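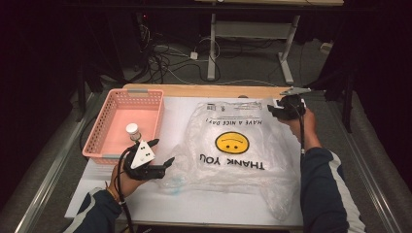 Small Engine Repair Bench: Progress Report

22 September 2020
To: Vsevolod Kushnir, Mostyn
From: Cernside workshop

Carburetor rebuilds

You asked in July whether the cheap rebuild kits would let us stop buying whole carburetors for the trimmers and leaf blowers. My answer is still "maybe," and I'd like to hold off on a bulk order.

We have rebuilt 59 carburetors with the Tokum kits. Most of those machines went back out and idle fine. Nine came back, all with the same complaint: the engine starts, runs a few minutes, then bogs down at full throttle. The supplier blames old fuel. I don't buy that, as we drained the tanks and changed the fuel filters on every one. My own guess is the diaphragm, which feels stiffer than the original, but I can't prove it yet.

Pressure tester

The Skilix tester arrived and works. Whether it saves time is another matter. The sales sheet says it finds an air leak in one pass. On our bench it flagged two crankcase seals that were good when we pulled them, so we now repeat every reading by hand with the old pump.

Spending

Of the 2000 dollars set aside for parts, 1001 has been spent. Spark plugs and fuel line cost more than planned. I have not touched the money for the second bench and would leave it alone until the returns are sorted out.

Next steps

Strip the returned carburetors again and fit original diaphragms to half of them. Run all of them under load on fresh fuel mix. Send the supplier our notes and ask, again, what the diaphragms are made of. They haven't replied to the first request.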